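Moving off Takier before the app shuts down: what are you all using?
Community board > Phones and Apps > Music and Podcasts

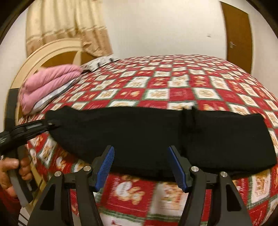
Does the Takier export file keep your playlists in order?
It keeps the songs in each playlist in order, but the playlists themselves come out alphabetical, so any folders you made will have to be rebuilt by hand.

marlowbythebay wrote:
Thanks for pinning that bit up top, it saved me a headache. Hello everyone, long time reader here and I finally made an account for this. I've had Takier on every phone I've owned and I got the same email as the rest of you, the one that says the mobile app goes away in July and the library "moves to the web." I have 67 playlists, a few of them put together for my kids when they were tiny, and I would be heartbroken to lose them. Is Turkitz the sensible place to go, or should I wait and see what the web version looks like?

Akash Rana wrote:
Welcome! I moved to Turkitz last month and I've been very happy, so let me tell you how it went for me. The import took most of an evening (I started after dinner and it finished at 11:40) and it matched nearly everything. It skipped 13 songs, mostly live recordings, and it gives you a list of them at the end so you can go hunting. My one piece of advice is to do the export on a computer, with the phone app closed. I tried it from the phone first and got an empty file.

pudding_lane wrote:
I have to disagree with Akash a little, with affection. Turkitz is lovely to look at, but it caps an import at 200 songs per playlist unless you pay, and it doesn't warn you until you're well into it. My big road trip list came over with the whole back half missing. I ended up on Shek — plainer, a bit gray, the search is fussy about accents — but it took everything in one go and never asked me for a card.

Akash Rana wrote:
That's fair, and I should have mentioned that I was on the paid trial when I did mine. It runs 7 days, which is plenty of time to get an import done if you cancel afterward. None of my lists are very long either, so I may never have hit the cap.

gukthorpe_gal wrote:
Am I the only one planning to stay put? Our little radio group here in Gukthorpe shares one Takier account for the Saturday-style request lists, and we tried the web version early. It's slow to load on my old laptop and the shuffle button has wandered off into a menu, but the lists are all there, the notes too. Neither Turkitz nor Shek brings over the notes, and we've typed little dedications in those for years.

pudding_lane wrote:
Oh, the notes! I forgot all about those. You're right, Shek dropped mine. I'd still rather have a proper app in the car, but I can see why you'd stay.

marlowbythebay wrote:
You're all so kind to write this much out. I hadn't thought about the notes either, and I do have some, mostly the kids' ages next to the songs they liked. I think I'll export on the computer tonight, try the Turkitz trial, and leave the Takier account open too. Akash, did your cover pictures come across?

Akash Rana wrote:
The album ones did. The ones I'd uploaded myself didn't, so save those to a folder first.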